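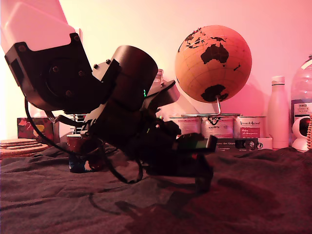
Black arm, grey fabric, pinkish light.

Rirnano Pay: five months at the market stall

I sell cards and prints at Stirkstead market, and in December I swapped my old card reader for the Rirnano. I wish I'd done it sooner!

Setting up took one cup of tea. You download the app, type in your bank details, wait for a text and you're away. My first sale went through before the bread van had its shutters up (a birthday card, paid for by watch).

It's taken 807 payments so far and only 2 have failed, both on the same soggy Monday when the phone signal went for the whole square. The Pulis reader I had before used to sulk if a lorry drove past.

What I love most is the tipping screen, or the lack of one. You can turn it off completely – bliss. Refunds are quick too, and the daily totals go straight into Mensah, where I do my books, with the fees already split out.

Grumbles? The beep is far too quiet outdoors, and the receipt text is tiny. I'd also like a proper stand in the box, as the clip-on one wobbles.

Mine cost £50 and I'd buy it again tomorrow. Five stars from me.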